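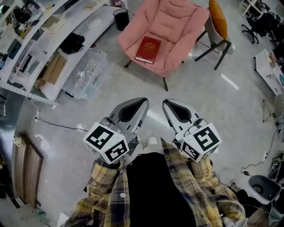 Pink lounge chair, red hardcover on the seat, orange cushion on the chair next to it.

Workshop Corners and Small Rooms > Seating and Storage
Thread: Quilted lounge chair on a glossy floor, plus the shelving problem

plukville_dan
Posted 7:42 pm

I have one end of a shared room to turn into a place where a person can sit and read for an hour. The rest stays a work area. Current state is in the photo. The pink chair is staying. The black-framed chair with the gray seat cover is open to discussion, and the orange cushion came with neither of them.

Three issues.

1. The pink chair has metal legs on a hard, glossy floor and it creeps backward when you sit down. I want it fixed in position without a rug if possible.
2. The white shelving collects everything. Fabric, boxes, tools, papers. I need a rule for what goes on which tier.
3. The cable by the door. It runs out across the floor and it is in the walking path.

Budget is $147, which is what was left after the chair.

grewal_fan
Posted 8:05 pm

Issue 1: felt pads are the wrong product. Felt lowers friction. You want rubber cups or a rubber sleeve over the leg end. Measure the leg at the floor, and buy the sleeve slightly under that size so it grips. Clean the floor with plain water and let it dry first. Any polish residue and the rubber will slide too.

tin_snips
Posted 8:11 pm

Disagree on rubber. Some black rubber leaves a permanent stain on vinyl and on certain coatings. OP has not said what the floor is. Glossy and gray could be epoxy, sealed concrete or sheet vinyl. On vinyl I would use a clear polyurethane cup and nothing else.

plukville_dan
Posted 8:20 pm

Coated concrete. The landlord's paperwork says two-part epoxy.

tin_snips
Posted 8:24 pm

Then rubber is lower risk, but hot tire marks on epoxy garage floors are the same mechanism. Test one leg for a month. Non-marking gray is sold for the same money.

Rosalba Marras
Posted 8:51 pm

I would look at the shelving first. It is the larger problem and it affects the floor as well, given the clear bin parked in front of it.

What has worked in our shop:

Top tier: flat things and devices in use this week. Nothing stacked.
Middle tiers: tools, in open trays, one trade per tray.
Lower tier: cardboard boxes, or better, lidded bins of one size.
Fabric: off the shelf completely. A loose pile spreads until it has the whole tier. Fold it and put it in a lidded box, or hang it.

Papers go in one upright file. When the file is full, you sort it.

The clear bin already has a label on the side, so somebody started a system. Use the same bin and the same label position for the rest. I bought Trikier bins in March and they stack without rocking, although the lids are stiff.

grewal_fan
Posted 9:02 pm

I would keep the heavy tools at waist height and let the top tier hold the light boxes. Devices on a top shelf means cables hanging down the front of the unit.

Rosalba Marras
Posted 9:10 pm

That depends on the height of the unit. If you can see the top surface while standing, it will be used as a desk whatever you decide, so assign it to the things people put down there anyway. Cables can go down the back with a clip at each tier.

plukville_dan
Posted 9:16 pm

You can see it standing. Devices stay on top, then. The fabric is offcuts and I will box it.

lowvolt
Posted 9:33 pm

Issue 3. There is a wall outlet low down near the door, so I assume you want power farther into the room. Do not tape the cable down and call it finished. Route it along the foot of the wall in adhesive raceway. Around the door you have two options: go up and over the trim, or start from a different outlet and avoid the door. If it must cross the floor, use a proper low-profile cord cover with beveled edges, and never put it under a rug.

Also check what the white plug on the loose end belongs to. If the answer is nothing, coil the cable and hang it up. Issue 3 closed at zero cost.

plukville_dan
Posted 9:40 pm

It is a charging lead for something we no longer own. Closed.

flamud_owner
Posted 10:14 pm

On the seating. I have a similar padded chair from Flamudwood. Quilted covers of that type hold dust in the seams. Vacuum with the brush head every other week, along the stitching. Keep books off the seat overnight. A hardcover left on puffy upholstery does not sit flat, and the boards can warp over time. A small side table is worth more to you than the second chair.

tin_snips
Posted 10:22 pm

One night will not warp a hardcover. Humidity warps hardcovers. Agree on the table.

flamud_owner
Posted 10:30 pm

Stored at a slant for months, it will. But fine, humidity is the bigger factor. Use of the second chair: keep it if two people are ever in there, otherwise it becomes another shelf. The wastebasket can stay by the counter, you can reach it from either seat.

plukville_dan
Posted 10:47 pm

Plan as of tonight: gray non-marking sleeves on one leg as a test, matching bins for the lower tier, one file for papers, side table from whatever remains of the $147. Second chair stays until the table arrives. I will post the leg result when the month is up.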